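Glaze, crumb and a matte cup: Gönül Karabulut on tableware for a small bakery counter

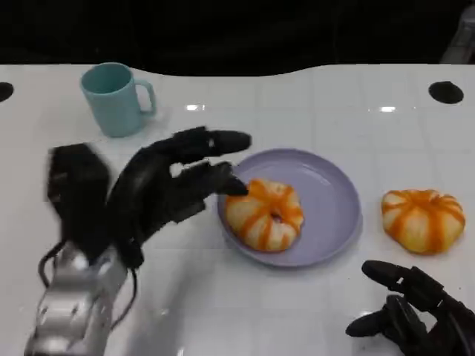
Choosing the colors

Gönül Karabulut buys tableware for Kanaan, a bakery with 24 seats. Her current set pairs a lavender plate with a pale turquoise mug. The striped pumpkin pastry, cream and orange, decided the plate.

"Orange on a white plate looks fine under daylight," she says. "Under our ceiling lights the cream part disappears. A light purple holds the outline."

The plate has a raised rim and a flat interior. Karabulut rejected two coupe shapes because a round pastry slid toward the middle when the plate was carried. "A flat base keeps it where you set it down – left, right, wherever."

Surface and wear

The mug is matte. She accepts that matte glazes show spoon marks sooner, and replaces a mug when the marks no longer wash off. Of the 68 mugs bought in June, nine have been retired.

"Gloss is easier to clean. Matte is easier to look at when the table is already shiny."

On portions

One pastry goes on each plate. Two will fit, she says, but the rims of the pastries touch and the stripes smear if the color has not set. Her baker, Byung-chul Yang, wants a wider plate for the winter menu. Karabulut has asked Skarum for samples and expects to test them with the same pastry.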